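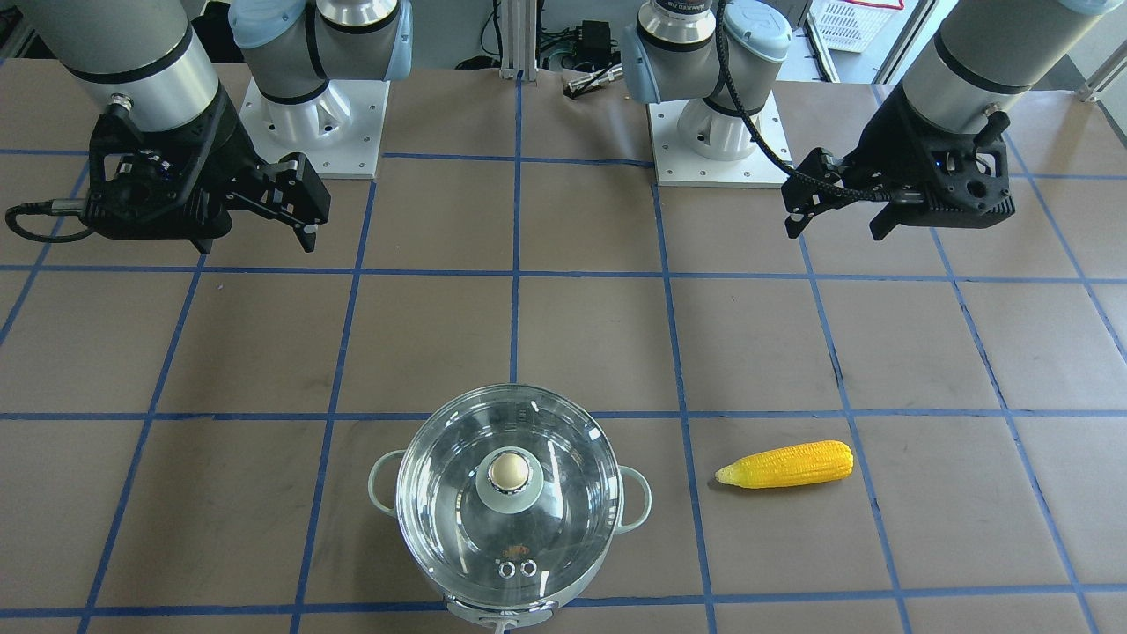 I'm looking for people who can't sleep. Or who sleep brilliantly, I'm not fussy, as long as you're willing to write down what you heard in the night!

I run a small listening project called Clirno, and this April I'm trying to put together a sound diary of Ultport between bedtime and breakfast. I've lived here for 5 years, in a flat above Dlamini Road, and I still can't work out what the low hum is that starts up just after the last bus. My neighbour can't hear it at all. The woman in the bakery says she hears it in her teeth. So I got curious (and then a bit obsessed) and now I'd like to hear from the rest of you.

What you'd be doing is pretty simple. For eight nights you keep a notebook by the bed and jot down any sound you notice after lights out — foxes, boilers, someone's telly, the wind getting into the letterbox, your own stomach. Put the time if you can bear to look at the clock. Spellings don't matter and neither does neatness, and if all you manage is "bang, 3ish" then I'll happily take it. Please don't set an alarm to wake yourself up. A night when you heard nothing still goes in the book.

You need to be over 18 and sleeping somewhere in Ultport for the whole eight nights, boats included. I've got plenty of people from the harbour end already, so I'd especially love to hear from anyone up by the reservoir or out along the Tuko estate. Shift workers very welcome, you can do it in the daytime and just tell me so. If you're hard of hearing please do still get in touch — one of my best diaries last year was nearly all vibrations through a bed frame.

There's £86 for each finished diary, paid by bank transfer once I've got your notebook back. I'll post you the notebook and a stamped envelope. Bits of the diaries will be printed in a little booklet (200 copies, and you get one), with no names or house numbers in it, and you can cross out anything you'd like kept private before you send it.

To join in, drop me a few lines through the contact form by Friday, saying which part of town you sleep in and whether you've got a snorer in the house. I do read them all, usually in the evening with a cup of tea, so give me a couple of days to reply.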